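Workshop notebook, June, started a little after lunch

Black board, continued. I know, I know, I said in the last entry that I was finished with the black board and was going to do the drawer runners. The drawer runners are still in their bag. What happened is that I came in this morning, put the coffee down, glanced over at the bench with the light coming in sideways and saw every single pass of the cloth from yesterday, all of it, big swoopy arcs like somebody had been waxing a car in the dark. So it's another board day!

Where we left off, for anyone picking this up cold: the big black board sits on its backing, and the backing sits on the white base. The backing is Plindudwood, cut down from the offcut that was leaning behind the door, and I'm very happy with it. It's light, it's flat, it doesn't ring when you knock on it. The board itself came from Nedelcu with the film still on, and I wish I'd left the film on longer, because everything in this room that can float wants to land on a glossy black surface. Dust, hair, those little curly bits from the drill press. I swear the sweater I had on yesterday has a mate made entirely of its own fluff now.

Things I tried this morning, in the order I tried them, since I never remember otherwise:

Dry microfiber, the yellow one. Picks up dust okay, but leaves the static worse than before, and ten minutes later the dust is back and it has brought friends. Also the yellow one has a stitched hem, and the hem is scratchier than I'd like. Cut the hem off. Then it frayed. Put it in the car wash bucket.

Dry microfiber, the gray one with no hem. Better. Still static.

Damp gray cloth, tap water. Takes the fingerprints off fine and leaves a faint milky bloom where the water dries. Our tap water is hard, the kettle will tell you that.

Damp gray cloth, the water from the jug (the one for the iron). No bloom that I can see from straight on. From the side I can see something, but I may just be looking too hard.

Godusness, sprayed on the board. Don't! It goes down in spots and the spots set up before you can get to them, and then you're chasing each one around with the cloth and making a bigger spot.

Godusness, sprayed on the cloth, then wiped. Much, much better. Straight strokes, long side to long side, no circles, no going back over. Flip the cloth after every couple of strokes. Two coats, with 40 minutes between them, and I set the timer this time instead of guessing.

I was pretty pleased with myself after the second coat and stood there tilting my head like a dog.

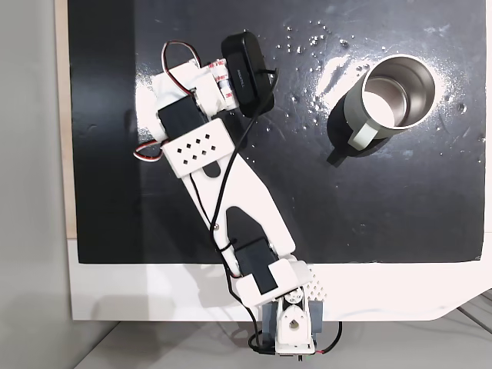
Nazar Tkachenko read the page over lunch and left a note in the margin, copied in here so it doesn't get lost: I'd give up on shiny altogether. You'll be wiping that thing every day until you retire. Get a matte one, or scuff this one down and be done with it, and then you can go fix the drawer, which sticks worse than it did in winter.

Fair about the drawer. I'm not scuffing the board, though. I did think about it! I even took the 200 grit out of the box and had a good look at it, and tried it on the corner of the leftover strip. It goes a sort of sad charcoal, and every bit of grease from your hands shows up darker than the rest, so you've swapped streaks for thumbprints. A finer paper might do better. I don't have a finer paper, and I don't want to learn on the only full-size board we've got. The strip is in the tray under the window with "SCUFFED" written on the tape, if Nazar wants to fondle it and change my mind.

What the 200 was good for was the edge of the backing. It had a furry bit where the saw came out, and I'd been catching my cuff on it for a week. A few passes with the paper wrapped around a block, always along the edge and never across it, and it's nice and smooth now. I did that BEFORE cleaning the board. Please notice that I did that before cleaning the board, because last time I did it after, and we all remember how that went. Vacuumed the edge with the brush head, vacuumed the base, vacuumed my own sleeves, went and got the cloth.

A word about the fixing, because I keep getting asked. The board is held to the backing with pads of the Doneta tape, 4 of them, one near each corner, a hand's width in. No glue. I want to be able to get it off again. The trick with the Doneta stuff is that it grabs the second it touches, so you don't get to slide things around afterward and you really, really want a second pair of hands. I had none, so I laid two strips of baking paper over the pads, set the board down on top, nudged it until the margins looked even, and then pulled the paper out from one end while leaning on the other. Worked first time, and I said "ha!" out loud to an audience of clamps.

If it has to come off: dental floss, sawing motion, go slow. Do not get the scraper out. I've hidden the scraper.

Now, the water business. I had it in my head that once the Godusness was on, water should bead up instead of spreading out, and that this would tell me whether I'd missed any patches. So the plant mister came out. I wanted to see whether the drops sat up in little round beads or went flat and joined hands. The thing I like about testing this way is that it's quick, and the thing I don't like is that it makes you want to keep doing it, because tiny drops on a black gloss look fantastic with the light on them. 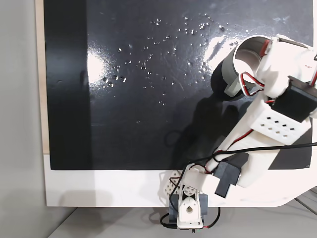
Back to the mister, then. The nozzle on ours has three settings, as far as I'm concerned: jet, cough, and mist. You want mist, and you get there by turning it until it stops and then backing it off a hair. Hold it out at arm's length and let the spray fall onto the surface from above. If you spray straight at it, the drops get pushed along and merge and you learn nothing. Use the iron water here too, or you'll be looking at hard water rings for the rest of the afternoon and blaming the polish.

How to get the water off again, after some trial and a lot of error: don't wipe. Lay a dry cloth flat on it, pat, lift, move along, pat. Wiping drags the drops and you get those comet tails. Once it's patted off, one light pass with the gray cloth, straight strokes, same direction as the polish went on. I've put a bit of masking tape on the wall by the bench with an arrow on it for the direction so we all go the same way. Please go the way of the arrow.

Then there's the glare, and I want to be clear that no amount of polishing fixes glare, I've only made it better at being glare. A glossy black board is basically a mirror that's in a bad mood. Any lamp or window in the right place comes back at you as a big white patch, and while you're looking into the patch you can't judge the surface there at all. My mistake yesterday was checking from one spot, my usual spot, standing square on with the coffee. Every streak I found this morning was living in the part I couldn't see from there. So now I walk: left end, right end, then crouch so my eyes are nearly level with the surface and look along it toward the light. The crouch is the one that finds everything. My knees would like it noted that they found it too.

I tried taping a sheet of tracing paper over the lamp shade to soften things up. It does help, the bright patch goes wide and dull and you can see through it a bit. It also smelled warm after a while, so I took it down again and I'm not leaving that up unattended, or really at all. If anybody has one of those cloth diffuser things in a closet at home, I'd love to borrow it.

Housekeeping while I'm on the subject. The gray cloths live in the zip bag now, closed, and the bag lives on the hook. They are for the board only. If one falls on the floor it isn't a board cloth any more, it's a floor cloth, so put it in the other bucket and don't be sentimental. The Godusness bottle goes upright, since the cap weeps if it's on its side and I've already got one ring on the shelf. The mister gets emptied at night. I've written IRON WATER on the jug in big letters after finding somebody had topped it up from the tap (it was me).

Cables: when you're working near the board, lift them over it, please, don't drag them across. I found one fine line near the long edge that won't polish out and it's just the width I'd expect from a plug getting pulled along. It's small and I'm the only one who'll ever spot it, and I'm going to spot it every day.

Still to do. Look at the board again first thing tomorrow, before the lamp goes on, with just the window. Ask Nedelcu if they sell the same board with the film on both faces, and what they'd charge to round the corners. Order more Doneta tape, there's only a short bit left on the roll and it's the bit with sawdust in it. Find out if a third coat does anything or if I just enjoy putting it on. And the drawer runners, Nazar, yes, I've moved the bag onto my chair so I can't sit down without dealing with it.

Sat on the stool instead. Runners tomorrow.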